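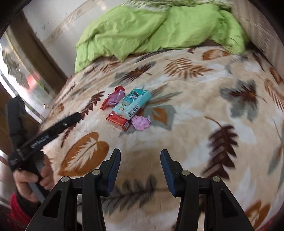 *Leaf-print blanket with snack packages on top.*

**Ticket 735: duplicate grant totals, Clovemari reporting portal**
Opened: 15 January 2022
Program: Rana women's literacy fund
Status: open, partial fix applied

**Problem**
Trurnton chapter reports 22 funded projects. Dashboard shows 44. Beneficiary total is doubled as well. Trudach chapter totals are correct.

**Checked**
- Source spreadsheet has 22 rows, no repeats.
- Import log lists two runs for the November file, both marked complete.
- Project IDs in the second run carry a trailing space, so the duplicate check treated them as new records.

**Action**
1. Removed records from the second run.
2. Recalculated totals. Dashboard now shows 22.
3. Added a trim step to the ID field on import.

**Remaining**
The PDF summary still prints the old beneficiary figure. Cache clear had no effect. Export jobs with more than 100 records are queued separately; checking that queue next. Do not send the PDF to donors until this ticket is closed.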